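Trondby Glossy Table Top, red-brown wood grain

Item no. 2078
Sold by Kestosham Furniture and Play, Mukbridge

The Trondby is a plain table top with a strong grain. The colour goes from amber to a deep reddish brown, with dark stripes that run through it. The finish is glossy and gives back the light from the ceiling, so please think about where your lamps hang before you choose it. If you prefer a quiet surface, we have the same top in matt.

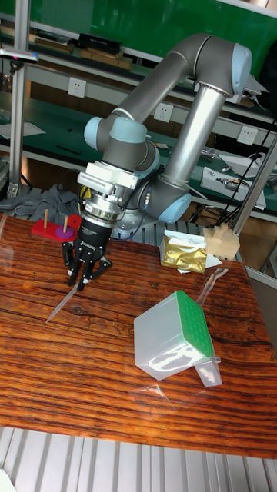
Size and price

Long side: 2078 mm
Short side: 907 mm
Price: $785, delivery inside Mukbridge included
Legs: sold separately, set of 2 frames

The top comes wrapped in cardboard. It is heavy, so two persons should carry it. Please lay it on a blanket with the glossy face down when you fix the frames.

Peg toy with coloured rings

The toy by Sfakianakis has a red base, upright wooden pegs and loose rings in different colours, among them purple, orange, yellow and green. You can use it for simple stacking, or for the old puzzle where the rings must move from peg to peg and a big ring may never lie on a small one. Young children usually begin with the first way. The toy is not included with the table top, but you can add it to the same order.

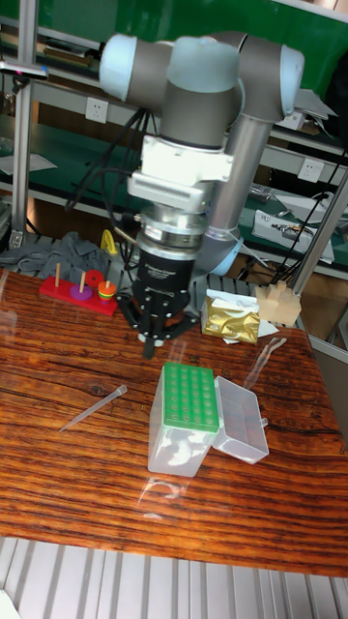
Trondby top in gloss, with the Sfakianakis ring toy and an open tip box with green rack. Toy and box not included.

Care

Wipe with a soft cloth, a little damp, and dry it after. On a glossy finish you will see fingerprints sooner than on matt - a dry cotton cloth is enough for these. Do not use scouring powder or a rough sponge. Put felt under anything with a hard base and lift it when you want to move it.

Samples

We can post you a small sample of the gloss or the matt finish free of charge. The grain is a little different on each top, so your sample will show the colour but not the exact pattern.

Page updated 30/09/2023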